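牛皮纸、蓝胶带和几件塑料餐具

2024年12月11日

大桌子上的牛皮纸从三月铺到现在，一直没整张换过，所以这篇先写纸，再写胶带，最后写这阵子在桌上摆来摆去的那几件餐具。都是琐碎的东西，想到哪里写到哪里。

先说为什么铺纸。桌子很大，桌面本身不难看，但是反光，灯一开，中间就有一片亮的，放一只浅色的碗上去，碗边和桌面分不太清楚。以前试过铺桌布，是从Goossens的清仓筐里翻出来的一块灰布，摸着很厚，铺上去也平，用了没多久就嫌烦。布会跟着东西走，推一下盘子，盘子底下就起一道褶，褶一起来，旁边的碗跟着歪。洗过一次以后还缩了，四边都短一截，垂不下来，只好收起来。那块布现在在家里垫猫窝，猫倒是很满意。

后来又试过一张透明的软垫。软垫的问题是味道，摊开通了好几天风还是有，手在上面放久了会粘。冬天它又变硬，卷过的那一头总是翘着，拿书压也压不住。这个我没有坚持，直接送人了。

牛皮纸是最后才想到的，其实家里包书一直用它。颜色是土黄的，不反光，浅绿、白、黄放在上面都看得清。弄脏一块可以只补一块。价钱也便宜，便宜到裁坏了不心疼。我在Sturnberg老街那家卖包装材料的店里买的，店里一卷一卷竖着放，没有标签，要问了才知道价格。老板会先问你包什么，我说铺桌子，他去里屋换了一卷厚一点的出来。薄的那种我后来也买过，包礼物可以，铺桌子一压就出印子。

铺纸

铺之前桌面要擦干净，擦完等它干。这一步我第一次偷懒了，纸底下留了一粒很硬的渣，从上面摸得到，位置又刚好在常用的地方，每次手掌经过都硌一下。最后在旁边割开一个小口，用镊子把它夹出来，再把口子粘上。费的工夫比擦桌子多得多。

纸卷放久了有卷性，铺开以后两头会往回弹。我的办法是头一天晚上反着卷一遍，用皮筋松松地套住，第二天再打开，就服帖很多。也有人说用熨斗，我拿一小块试过，低温隔着布熨，确实能平，可是大张的熨起来太慢，而且容易熨出新的折痕。

往桌上放的时候最好有人帮忙。一个人也能铺，就是得从一头慢慢往另一头推，推一段，用手掌从中间往两边抹一段。不要用尺子刮，刮过的地方会发亮，斜着看是一道一道的。抹到边上留出一点余量，先不要裁，等全部铺完、固定好了再裁。我有一回先裁后固定，结果纸整个歪过去一点，靠近自己的这条边短了，露出一条桌面，只能另外裁一窄条贴上去。

固定用的胶带不要拉紧了贴。天气一潮纸会涨，四边绷死了，中间就鼓起来。四个角先点一下，看一晚，第二天没有鼓再把边贴实。

就算这样，纸还是会皱。靠外面坐人的这半边尤其明显，胳膊肘、本子、杯子，什么都往上放。我原来很在意这些皱，看到一条就想把它抹平，抹得多了纸面起毛，毛了更容易脏。后来就不管了。浅浅的折痕不影响放东西，碗照样站得稳。

贴格子

格子是铺好纸以后过了一阵才贴的。起因是每次收拾完桌子，下一回要把东西摆回去，总是说不清摆在哪里。“靠里一点”“再过去一点”，说半天，两个人想的不是同一个地方。有了格子，就可以说从里面数第几排，放在线上还是放在格子里，话少很多。

胶带选蓝色，是在几种颜色里挑的。黄的和纸太接近，白的和碗盘混在一起，红的看久了累眼睛，黑的我觉得太重，像施工现场。蓝的压在土黄的纸上很清楚，又不抢。在Sekomis的柜台一次买了两卷，一共46块，比网上贵，不过当天就能用。贴完还有剩，剩下的那点后来补线用掉了。

贴线之前先画记号。我用铅笔在纸的两条对边上点点，点和点之间的距离用一条硬纸板量，硬纸板裁成一格的宽度，挪一次点一下。用卷尺也可以，不过卷尺的钩头有一点松动，每次都差一点点，累积起来最后一格会比别的格子宽。硬纸板虽然土，误差小。

点好以后拉线。把胶带的一头按在这边的记号上，卷拿在手里，悬着放到对面那个记号，看准了，整条一起落下去，再从中间往两边按。很多人是边走边贴，走一段按一段，这样最容易走弯，因为纸上没有可以靠的边。悬着放要胆子大一点，落下去之前可以蹲低，从一头顺着看过去，弯不弯很清楚。

贴错了怎么办，趁刚落下去还没按的时候揭，慢慢揭，贴着纸面往回卷着揭。按实了再揭会带起一层纸皮，牛皮纸露出里面的毛茬，颜色浅一块。我有几条线其实不够直，就是因为按实了才发现，舍不得揭，留着了。

横的贴完贴竖的，交叉的地方会有两层。厚度很小，手指摸得出来，碗放在上面也不晃。讲究的话可以用刀把上面那层在交叉处裁断，我试了一个，刀一下去把纸也划开了，就不再裁了。

全部贴完差不多两个小时，中间腰疼，歇了一回。离近了看觉得哪里都不齐，站远一点看又觉得还行，像一张很大的棋盘。近处那几排格子平时不放什么，用来搁手；碗和托盘放在远一些的格子上。
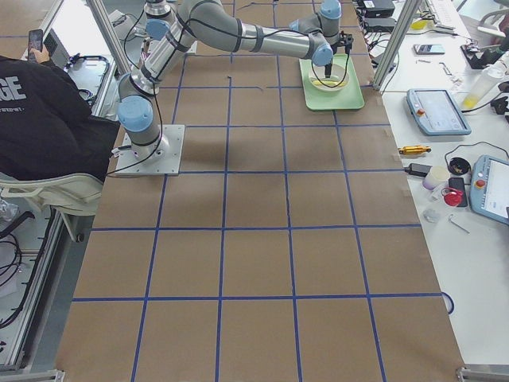

补线和补纸

胶带最先坏的地方是交叉点和桌边。桌边是袖子蹭的，尤其是毛衣，冬天一季下来，边上那几个线头全翘了，翘起来的胶面粘上毛和灰，按不回去。办法是把翘的那一小段剪掉，重新接一段，接的时候新的压在旧的上面，压一个指节那么长。接口会比别处深一点，看得出来，不要紧。

交叉点是东西推过去的时候刮的。托盘有沿，底也是平的，贴着纸推，遇到胶带的厚度就顶一下，顶多了胶带就起皱，缩成一小团弯弯曲曲的。所以后来挪托盘尽量提起来挪，不推。说是这么说，顺手的时候还是会推。

有段时间我认真考虑过用笔画线代替胶带。拿一张废纸试，蓝色的粗记号笔，靠着直尺画。画出来很直，比胶带直，也没有厚度。坏处是改不了，而且笔在牛皮纸上会洇，线的两边毛毛的，尺子底下还会带出一片蓝。铅笔画的倒是干净，隔远了看不见。最后还是回到胶带。

纸脏了分几种情况。干的碎屑，用软刷子扫，不要用湿布。我见过有人拿湿布擦，擦的时候挺干净，干了以后那一块颜色变深，边上一圈印子，纸也鼓了。油点子没有办法，撒一点玉米淀粉放一夜能淡一些，淡不到底。铅笔印可以用橡皮，轻轻擦。圆珠笔别擦，越擦越大。

补纸我一般按格子补。在脏的那一格四条胶带的中线上下刀，刀要新，刀口要浅，只割透纸，别割到桌面。把旧的那块揭出来，照着它的大小在新纸上裁一块，放进去，再沿四边贴一圈新胶带。因为正好落在线上，补过以后不太看得出来，只是新纸颜色亮一点，过些日子就跟旁边一样了。这算是贴格子的一个额外好处，我贴的时候没想到。

刀的事情多说一句。原来用的是那种一推一节的美工刀，刀片宽，割直线好用，割转角不行，拐的时候会把纸带起来。后来换成笔刀，割角很利落，但是刀片薄，碰到胶带的胶会粘，割一条就要擦一下。我现在两把都放在抽屉里，长边用宽的，转角用窄的。用过的刀片收在一个空的薄荷糖铁盒里，盒盖用胶带封住，写上“刀片”。

桌上的小碎东西

铺了纸以后有一个副作用，就是桌上一点点东西都看得见。以前桌面是深色的，线头、纸屑掉上去根本看不出来，现在一截细细的线掉在纸上，老远就看到了。按理说看见就该捡，可是看见的人总觉得等一下再捡，结果它在一个格子里躺很久。我自己也这样，坐着懒得伸手。

桌上不该放的东西里面，最麻烦的是剪下来的胶带头。它轻，胶面朝下就粘在纸上，朝上就粘在袖子上，带着走。现在剪下来的全部先粘在桌腿上，攒一条再撕掉。桌腿看着不太体面，好在没有人低头看桌腿。

杯子是不许放的。这条规矩定得晚，定之前纸上已经有深色的印子了，哪个是杯子留下的，哪个不是，现在分不出来。我在桌子旁边放了一个小凳子专门搁杯子，凳子面也铺了一块牛皮纸，是裁桌子剩下的边角。凳子矮，坐着的时候伸手刚好够到，就是站起来的时候容易踢到，踢翻过一回，翻在地上，比翻在桌上好收拾。

托盘和碗

餐具这几件不是一套，是陆陆续续凑起来的。托盘是浅绿色的塑料托盘，长方的，四角是圆的，边上有一圈沿。碗是圆的，颜色很浅，灯光不一样，看着一会儿白一会儿偏奶油色。勺子是黄的。我喜欢这个搭配，浅绿、浅色、黄，放在牛皮纸上很安静，又都分得开。

托盘原来是厨房里用的，端早饭。后来发现它端早饭小了，放一碗粥再放一碟小菜就满了，杯子没地方放，只好换成大的，这个就空出来了。拿来装碗倒是合适，碗放进去，四周还有一点余地，手指能伸下去。托盘的沿不高，碗端出来不用倾斜。

托盘最要紧是底平。我有一个便宜的白托盘，买的时候没注意，底是拱的，放在桌上转圈。拿热水烫过，想把它压平，压的时候平了，凉了又拱回去。买之前最好在货架上放一下，按按四个角，会翘的就别要。还有一种底上带一圈防滑胶条的，放在木头桌上挺好，放在纸上胶条会把纸揪起来，我不推荐。

碗要说的少。圆的，口比底大，叠起来省地方，但同样的碗叠久了会吸住，拔不开。夹一张厨房纸就行。勺子放在碗里，碗浅的话勺子会滑下去，整把躺在碗底，拿的时候要用指甲去抠。碗深一些，勺柄就能靠在碗口上。家里吃饭我喜欢后一种，桌上摆着看的话，躺在碗底也不难看。

黄勺子有个毛病，吃过咖喱以后的颜色看不出来，所以我一直以为它洗得很干净。有一次跟一把白的一起装咖喱，洗完白的那把黄了，才想到黄勺子大概早就染过了。从那以后咖喱都用不锈钢的。

把碗摆在托盘里还是摆在托盘外面，我没有定规矩。摆在里面省地方，端起来一次就走；摆在外面，托盘里可以先放别的。碗放在托盘旁边的时候，我习惯隔开一点，不要让碗底压着托盘的沿，压着了碗就是斜的，勺子会往一边溜。托盘跟格子线也不用对齐，稍微斜一点看着反而舒服，我试过每次都对齐，对了几天就嫌累了。
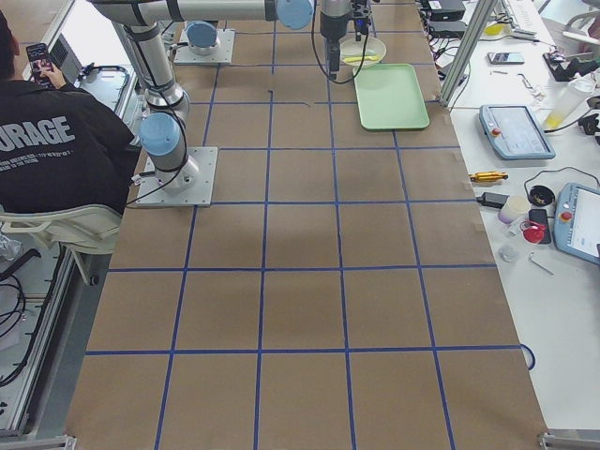 盘子和另外两件

盘子是后来加的，白的，圆的，比较平。加盘子是因为碗里放不下两件餐具，放进去会交叉着翘起来，一碰就响。盘子上就可以并排放。

并排放也有讲究，我说的是我自己的习惯，不是什么规矩。宽的一头朝同一个方向，这样看着整齐，拿的时候也不用想。一黄一绿，黄的在上面一点，绿的挨着放在下面。要是都横着放，两件之间留一点缝，手指才插得进去；贴得太紧，拿一件会带起另一件。颜色不一样有个好处，少了哪件一眼就知道。以前用一色的，收完总怀疑少了一把，又不记得原来有几把，要翻抽屉。

塑料餐具的轻重差很多。我买过一批Puver的折扣餐叉，轻得像零食盒里送的，盘子稍微一斜就跑到边上去了，落在盘沿外面。现在留在家里带孩子用的那几把重一点，柄也厚，放下去不弹。挑的时候拿在手上掂一下就知道，网购没法掂，只能看评论里有没有人抱怨轻。

盘子放在哪一排，我倾向于放在离托盘有一段距离的地方，不要挤在一起。东西少的时候，人会不自觉地把它们往一块儿归拢，归拢了以后伸手去拿一件，袖子就扫到另一件。隔开几个格子，各是各的，桌子大就是有这个好处，不用白不用。近处那半边留出来，纸上什么也不放，只有线和折痕，写字、搁胳膊都方便。

说到折痕，最近又多了一些，下半张纸特别多，颜色也比以前深，大概是灰进去了。中间有一条蓝线弯弯曲曲地扭了一小段，怎么看怎么别扭，我已经在心里把它补过很多次了。有几条线断断续续的，也该接一接。
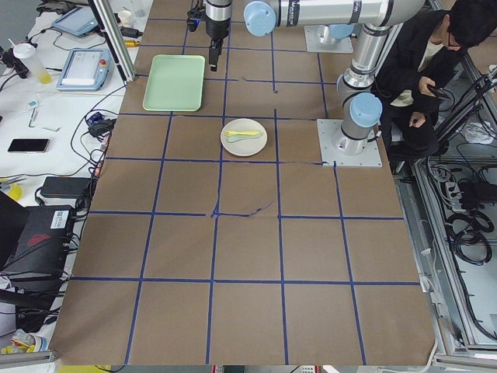

白盘子上横放着黄的和浅绿的两件，左上是浅绿托盘；中间那条线扭了一小段。

洗和收

塑料餐具我用手洗，不进洗碗机。进过，出来以后发白，表面雾蒙蒙的，像蒙了一层粉，擦不掉。手洗用软海绵，千万别用绿色那面的百洁布，划痕多了藏颜色，也藏味道。洗完竖着插在沥水的杯子里，宽的一头朝上。朝下也可以，只是杯底有水，那一头老泡着。

托盘洗起来要注意沿的里侧，拐弯的地方爱积东西，海绵的平面够不着，要用角去顶。我专门留了一把旧牙刷刷那一圈。刷完倒扣在毛巾上，不要平放，平放的话沿里会存一汪水，第二天还在。有一回我没看见那一汪水，直接端到桌边，幸好还没过去就发现了，要不然纸又得补。

现在凡是要上这张桌子的东西，先用干布擦一遍底。碗底那一圈最会藏水，看着是干的，放下去一圈印。擦的布就挂在凳子腿上，红格子的，很旧，吸水。

收的时候托盘放最下面，盘子放托盘里，碗放盘子上，勺子和别的放碗里，刚好一摞，端走就行。柜子里给它们留了一层。同一层还有一卷没拆封的厚牛皮纸、用剩的胶带芯、硬纸板量条。硬纸板量条不要扔，写上字，下次补线还要用。我扔过一次，重新量的时候格子宽度跟原来差了一点，新贴的那一条怎么放都不对，最后是拿尺子从旧格子上量回来的。

胶带卷收起来要平放，装在袋子里扎好。直接立着放在架子上，侧面会沾一圈灰，贴的时候边上就是黑的。放的时间长了胶会变，撕起来一缕一缕的，断在半路。遇到这种先别急着扔，把外面一圈揭掉，里面的多半还能用。

下次整张换

整张换纸我拖到现在，主要是一想到要重新贴格子就累。再一个，这张纸虽然旧，脾气我都知道，哪一块软，哪一块底下有一点空，放碗的时候会自己避开。换新的又要重新适应一阵。

不过该换还是要换，打算天气再干一点就动手。要改的地方先记下来：

纸提前两天从袋子里拿出来，摊在屋里放着，让它跟屋里一样潮一样干，再上桌。

铅笔点轻一点，这次的点太重，胶带没盖住的地方现在还看得见。

每一条都悬着放，放完先蹲下看，再按。中间那条要是再扭，当场揭。

靠外坐人的那条边多贴一层，专门给袖子蹭，翘了就撕上面那层。

托盘提着挪。

颜色不换，还是蓝的。纸也还是去Sturnberg那家买，上次路过，门口在修路，绕到后巷才能进去，不知道修完没有。厚的那种要是没货，我就再等等，薄的不买了。

柜子里那卷没拆封的，我本来以为够，前几天拿出来比了一下，长度没问题，宽度差一条边。用它铺凳子、补格子正好，铺桌子还得另买。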